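로봇 조작 학습 게시판 > 시뮬레이션
7월, 글쓴이: gripnote

손목 카메라 관측만으로 학습한 정책, 바닥 텍스처를 바꾸면 성공률이 떨어집니다. 평가 설계를 어떻게 나눠야 할까요

주방 시뮬레이션 환경에서 이동형 조작 정책을 학습시키고 있습니다. 과제는 물체를 잡은 상태로 가구 사이 통로를 지나 목표 위치에 내려놓는 것입니다. 입력은 손목 카메라 RGB 한 장과 관절 상태이고, 출력은 엔드이펙터 증분 자세와 그리퍼 개폐 신호, 베이스 속도입니다. 렌더링은 Tonerell 장면 세트를 그대로 쓰고, 학습 코드는 Cledby 저장소의 행동 복제 예제를 고쳐서 사용합니다.

시연은 312개입니다. 전부 같은 배치에서 시작 위치만 흔들어 모았습니다. 학습 때와 같은 장면에서 평가하면 성공률이 76%입니다. 그런데 바닥 재질만 다른 것으로 바꾸면 55%가 됩니다. 가구 배치, 물체, 초기 자세 분포는 동일합니다. 난수 시드 3개로 반복했고 경향은 모두 같았습니다.

제가 시도한 것은 다음과 같습니다.

- 색상 지터(밝기, 대비, 채도). 변화 없음.
- 무작위 크롭. 원래 장면 성공률이 조금 떨어졌고 바뀐 바닥에서는 차이가 없었음.
- 인코더를 사전학습 가중치로 교체 후 동결. 두 조건 모두 나빠짐.
- 인코더 미세조정. 원래 장면만 좋아짐.

바닥이 화면에서 차지하는 면적이 크기 때문에 인코더가 바닥 무늬로 위치를 추정하는 것 아닌가 의심하고 있습니다. 다만 이것을 어떻게 검증해야 하는지 모르겠습니다. 주의 맵을 그려 봤지만 해석이 애매합니다. 또 논문에 "시각적 변화에 대한 강건성"이라고 한 줄로 적어도 되는지, 변화 종류별로 나누어야 하는지도 궁금합니다. 실패 사례는 대부분 통로 중간에서 베이스가 한쪽으로 치우치는 형태이고, 물체를 놓치는 경우는 드뭅니다.

haptic_lag

도메인 무작위화를 하세요. 바닥, 벽, 가구 텍스처를 에피소드마다 바꾸면 대부분 해결됩니다. 시연을 다시 모을 필요는 없고, 저장된 상태를 재생하면서 다시 렌더링하면 됩니다. 시연 파일에 시뮬레이터 상태가 들어 있는지부터 확인해 보세요. 영상만 저장했으면 안 됩니다.

offset_frame

위 답변의 재렌더링은 맞는 방향이지만, 질문은 원인 검증과 보고 방법이므로 그 부분을 따로 적습니다.

먼저 실패를 단계별로 나누는 것이 좋습니다. 지금 성공률은 파지 유지, 통로 주행, 내려놓기가 한 숫자에 합쳐져 있습니다. 실패가 통로 중간에 몰려 있다면 문제는 파지 쪽보다 베이스 속도 출력 쪽일 가능성이 큽니다. 구간별 조건부 성공률을 계산하면, 즉 앞 구간을 통과한 에피소드만 분모로 두면, 바닥 변화의 영향이 어느 구간에서 나타나는지 바로 보입니다.

다음은 개입 실험입니다. 주의 맵은 상관만 보여 주므로 근거로 약합니다. 시뮬레이터에서 얻을 수 있는 분할 마스크를 이용해 영역별로 교체한 입력을 만들고, 같은 상태에서 정책 출력이 얼마나 달라지는지 측정하십시오. 순서는 이렇습니다.

1) 원래 장면에서 정책을 실행하고 각 시점의 시뮬레이터 상태를 저장한다.
2) 같은 상태를 바닥만 바꾸어 렌더링한다.
3) 같은 상태를 가구만 바꾸어 렌더링한다.
4) 같은 상태를 잡은 물체만 바꾸어 렌더링한다.
5) 각 경우에 대해 원래 출력과의 차이를 출력 차원별로 기록한다.

폐루프 평가에서는 한 번의 편차가 다음 관측을 바꾸기 때문에 원인이 섞입니다. 위 절차는 상태를 고정하므로 렌더링 차이만 남습니다. 바닥 교체 때 베이스 각속도 항만 크게 움직인다면 의심하신 내용과 일치합니다. 반대로 모든 차원이 비슷하게 움직이면 특정 단서에 의존한다고 하기는 어렵고, 인코더 전체가 분포 밖 입력에 흔들리는 경우로 보아야 합니다.

한 가지 더 추가하면 좋은 조건이 있습니다. 판재 이음선의 방향만 돌리고 색은 유지한 바닥입니다. 색상 지터가 효과가 없었다고 하셨는데, 색상 지터는 선의 기하 구조를 건드리지 않습니다. 마루 무늬는 원근에 따라 기울기가 달라지는 평행선이라서 베이스 방향을 추정하기에 매우 좋은 단서입니다. 정책이 이 단서를 쓴다면 색을 아무리 바꾸어도 학습 신호는 그대로입니다. 무늬 방향을 돌렸을 때 치우치는 방향도 따라 바뀌는지 확인하면 결론이 훨씬 분명해집니다.

보고할 때는 변화 종류별로 나누는 편을 권합니다. 평균 하나만 적으면 조건 구성 비율에 따라 값이 달라지고, 다른 연구와 비교할 수 없습니다. 시드가 3개라면 평균과 함께 시드별 값을 모두 적으십시오. 표에 자리가 충분합니다.

seam_count

저희 쪽에서 같은 종류의 문제를 다룬 적이 있어 작업 기록의 일부를 옮깁니다. 환경은 Gorina 주방 장면이고, 바닥은 밝은 나무 마루 한 종류였습니다. 통로 양쪽에 어두운 갈색 목재 가구가 있고 오른쪽에 오븐이 들어간 배치입니다. 그리퍼 두 손가락 사이에 흰색 물체가 있는 관측입니다.
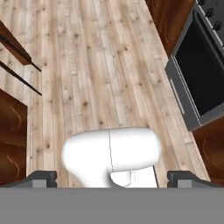 Haugen, 7월

고정 상태 재렌더링 시험 정리. 관측 면적의 대부분이 마루이며 판재가 화면에서 대각선으로 놓인다. 가구 경계도 방향 단서가 될 수 있으므로 바닥 교체와 가구 교체를 분리하였다. 그리퍼 손가락과 그 사이의 물체는 두 조건 모두 원본 화소를 유지하였다.

바닥을 무늬 없는 단색으로 바꾼 조건에서 베이스 각속도 출력의 편차가 가장 컸다. 가구 재질만 바꾼 조건에서는 편차가 작았다. 그리퍼 개폐 출력은 어느 조건에서도 거의 변하지 않았다. 무늬를 회전한 조건에서는 각속도 편차의 부호가 회전 방향을 따라갔다. 따라서 해당 정책은 판재 이음선을 방향 기준으로 사용한 것으로 판단한다.

후속 조치로 재렌더링 데이터를 섞어 다시 학습하였다. 바닥 색만 무작위화한 경우 개선이 없었고, 무늬 방향과 판재 폭을 함께 무작위화한 경우에만 통로 구간의 실패가 줄었다. 원래 장면의 성능은 소폭 감소하였다.

기록은 여기까지입니다. 몇 가지 주의할 점을 덧붙입니다.

첫째, 잡은 물체가 밝은 흰색이면 자동 노출을 흉내 내는 후처리가 켜져 있는지 확인하세요. 저희 설정에서는 바닥 밝기를 바꾸면 물체 쪽 화소값까지 함께 변해서, 처음에는 바닥 효과와 물체 효과가 분리되지 않았습니다. 후처리를 끄고 다시 측정했습니다.

둘째, 오븐 문처럼 반사 재질이 있는 장면에서는 바닥을 바꿀 때 반사도 바뀔 수 있습니다. 엄밀하게 하려면 반사를 끈 렌더링을 별도 조건으로 두어야 합니다. 저희는 차이가 작아서 본문에는 넣지 않고 부록에만 적었습니다.

셋째, 시연을 한 배치에서만 모았다면 텍스처 무작위화만으로는 배치 변화에 대한 주장을 할 수 없습니다. 바닥에 의존하지 않게 된 정책이 이번에는 가구 모서리에 의존할 수 있고, 저희도 그 가능성을 배제하지 못했습니다. 가구 간격을 바꾼 조건을 최소한 하나는 넣으시기 바랍니다.

gripnote (글쓴이)

답변 감사합니다. 시연 파일에 시뮬레이터 상태가 저장되어 있어서 재렌더링은 가능합니다. 고정 상태 비교를 먼저 돌렸는데, 바닥 교체에서 각속도 편차가 제일 크게 나왔습니다. 병진 속도도 조금 움직입니다. 무늬 회전 조건은 Tonerell 재질 파일에서 UV 좌표를 직접 수정해야 해서 아직 못 했습니다. 후처리는 켜져 있었습니다. 끄고 다시 측정하겠습니다.

haptic_lag

UV는 재질 파일 말고 메시 쪽에서 돌리는 게 빠릅니다. 재질 파일을 고치면 같은 재질을 쓰는 다른 면까지 같이 돌아갑니다.

문의: 게시판 운영 쪽지함 | © 로봇 조작 학습 게시판. 게시물의 저작권은 각 작성자에게 있습니다. | 맨 위로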